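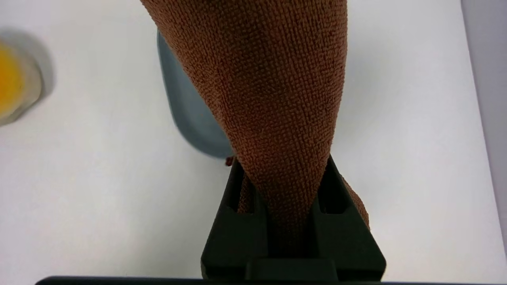

Demonstration collection for the Flirnlow manipulation set is done one table at a time, with one arm, one operator and a fixed list of household items. The target for this part of the set is 200 accepted demonstrations per task, each recorded from the head camera and the wrist camera. Cloth takes up most of the operators' attention. A gripped towel twists into a rope where it enters the jaws, as the brown one does at the wrist camera, and it can hide a good part of whatever it is about to be lowered onto. The gray container behind it is still partly visible, and that is enough for the labelers to mark the approach. A loose flap over the gripper housing is accepted, provided both jaws hold fabric.

The pictures on this page come from the Jitholm table. They are single stills from the recorded streams and have not been color corrected. Bouchra Ragab wrote the task list and the acceptance rules. Wendell Iwasaki maintains the recording software, Pukolus, and runs the nightly checks on time stamps and dropped samples.

Table layout

Item positions are changed between demonstrations. The operator gets a printed card with a coarse layout and places the items by hand, without measuring. Exact placement is not wanted: the learning system should see the same towel at many angles and the same small parts at many distances. Two rules apply to every layout. Nothing may stand where the arm cannot reach it from above, and the task item must be visible to the head camera at the start of the recording.

Items that have nothing to do with the task are left on the table on purpose. In early training runs on bare tables, the policy did well until a second object of similar size was put down, and then it went for either one. Mixed layouts cost more setup time per demonstration, but the later runs were far less easily distracted.

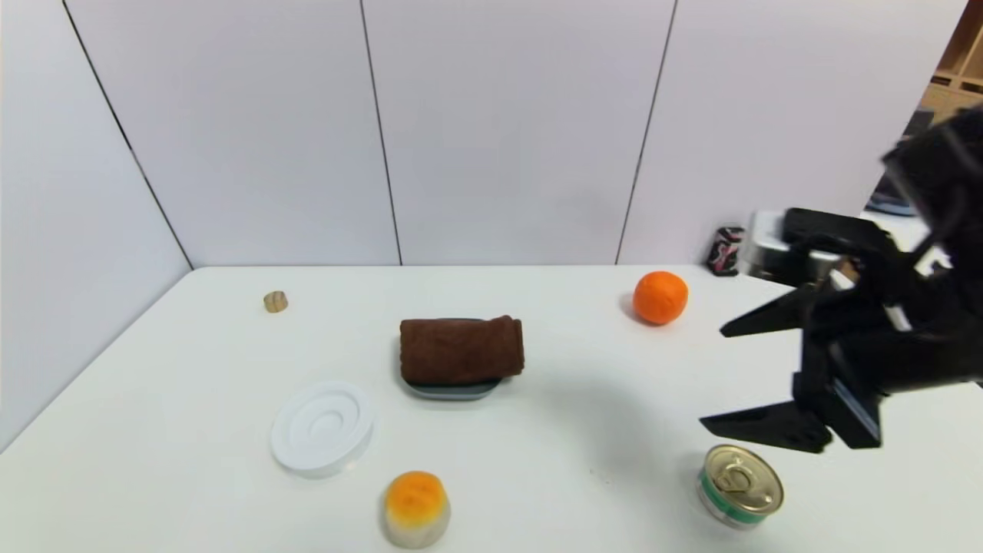 Head camera view, gripper open at right. Towel on its gray tray, with the mandarin, wooden cylinder, white lid and tin spread around it.

The head camera supplies the overall layout and is the stream used for labeling task stages. Its weak point is the side from which the arm enters. Anything standing behind the arm may be hidden for a large part of the motion, so labelers are told to carry the last known position forward and set the "occluded" flag. They do not guess at a new position, even when the following samples make it fairly obvious.

Fast arm motion gives soft edges in the head view. Samples of this kind are kept. Wendell tested a sharpness filter in July and found that it removed most of the transport phase, leaving a set made up mainly of starts and stops – useless for learning anything in between. The filter is still in Pukolus but is switched off by default.

Wrist view

The wrist camera moves with the gripper, so the fingers stay at the same place in the picture and the table moves behind them. The learning system gets its fine alignment from this stream. Small items far from the hand, such as the wooden block near the back of the table, take up very few pixels here and are labeled from the head view only. Items that run out of view at the side are labeled if the visible part is enough to name them.

White parts on a white table are the hardest to outline. The labelers work from the shadow and the raised rings, and a second labeler repeats every outline on these parts.
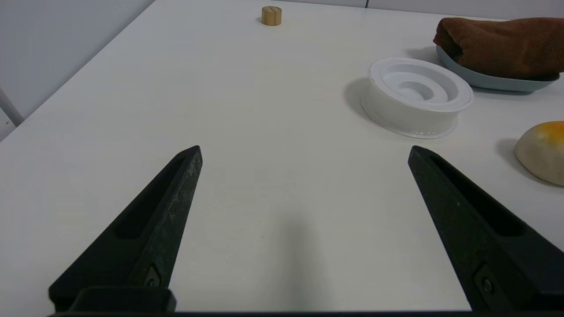

Counts and access

The Jitholm portion currently holds 3475 accepted demonstrations out of a planned 4000. Rejected recordings are stored separately with a reason code. The two most common codes are "lost grip during transport" and "operator pause too long". Bouchra reviews the rejected cloth recordings herself, as some of them are good examples of recovery and may be released later as their own subset.

Groups that want the stills or the full streams can write to the Lindqvist data desk. State which tasks are needed and whether both cameras are required, as the wrist streams are stored on a separate server and take longer to copy.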